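Snack Packaging Waste in Student Housing: What Gets Thrown Out and Why
Environmental Studies project report, Saturday, August 25, 2018
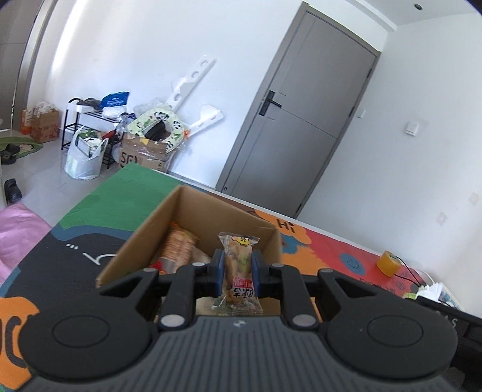
Single-serve snacks are cheap, they keep well and they fit in a backpack. They are also wrapped one by one, then often bagged again, then boxed. Our group wanted to know how much of the trash in a student building comes from that, and if anyone would change what they buy if they saw the numbers. Short answer: a lot, and kind of.

Background

Most snack film is made of layers of different plastics stuck together. Keeps the air out, keeps the food crisp. Problem is the layers can't be pulled apart easily, so curbside programs mostly won't take it. Cardboard is fine. Rigid tubs depend on where you live. We read the city sorting guide and also the one from Prerkard, the hauler for our building, and they don't agree on tubs. We went with the Prerkard one because their truck is the one that shows up.

Method

Site was Rutherford Hall, floors two and three. We put a separate bin for snack packaging in each kitchen, with a sign taped over it. Ran for 7 days. Every evening two of us emptied the bins, sorted on a tarp in the laundry room and wrote it down. Four groups: film wrappers, cardboard, rigid plastic, other. Gloves on the whole time. We counted pieces and did not weigh them, the scale we borrowed didn't read low enough for wrappers.

Also a short paper survey under doors. Seven questions, no names.

Results

Total was 285 pieces over the week. Film wrappers were the biggest group by far, more than the other three put together. Cardboard second. Rigid plastic was low, we think people wash the tubs and keep them for leftovers.

The weekend was heavier than weekdays. Sunday night was the worst, bin on floor three was overflowing and some stuff ended up in the regular trash next to it. We picked out what we could see but probly missed some, so the Sunday count is low.

Survey: most people who answered said they buy individually wrapped stuff because it doesn't go stale. Price came second. Hardly anyone said they liked the wrapping itself. A few wrote that they thought film was recyclable and had been putting it in the blue bin all year.

We compared shelf options at Juvden, the closest grocery. Crackers come in one big sleeve or in small packs, and the big sleeve was cheaper per ounce in every brand we looked at. Cookies the same. Dried fruit was the exeption, no difference. Birnunel, the campus store, only sells singles. That matters since it's open late and Juvden isn't.

Problems

Short time period. Summer session, so the building was not full. Some people clearly used our bin for everything, we found noodles in it twice. And the sign probably changed behavior on its own, one survey said "I felt watched so I ate at the library."

Recommendations

Clip-top jars in each kitchen so bulk snacks stay fresh. Ask Birnunel to carry at least one bulk size of crackers. Put a clear "no film" label on the blue bins, cheap and could go up this week.

Next steps

Repeat in October with the building full. The housing office says the whole complex has 3,000 residents in fall, so we would need more bins and more people sorting. Would also like a better scale. Raw tally sheets are in the appendix, floor two first, then floor three, sorry about the handwriting on day four.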